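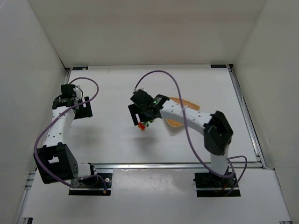

Figure 1. The white work surface with a small cluster of red and green items.

3.2 Choice of the tray

For the sorting of small table goods we wanted a container which is light, open from all sides and easy to tell from the white ground. In the first trial at Plindcombe we used deep boxes, and small items were lost to view as soon as they lay inside. We therefore changed to shallow woven trays. The Gostunex list of household goods names 900 containers, and only few of them have a form other than round or square.
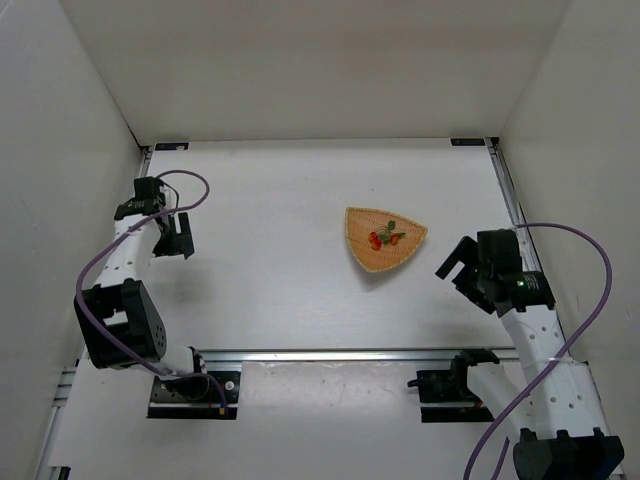
The rounded triangle has a practical side. Its three corners give the tray a clear direction, so that its turn on the table can be noted with one word, while a round tray needs a mark on the rim. The strawberries in the center serve the same purpose – the leaves and fruits are not arranged evenly, and a reader of our notes can tell at once how the tray was lying.

The weave of tan and golden-orange strands also stands out well from the white surface. A braided rim is lighter in color than the rest, and we took it as the border of the tray in all notes. The Bondard scheme uses the inner edge of the rim instead, so the 2 sets of notes should not be mixed.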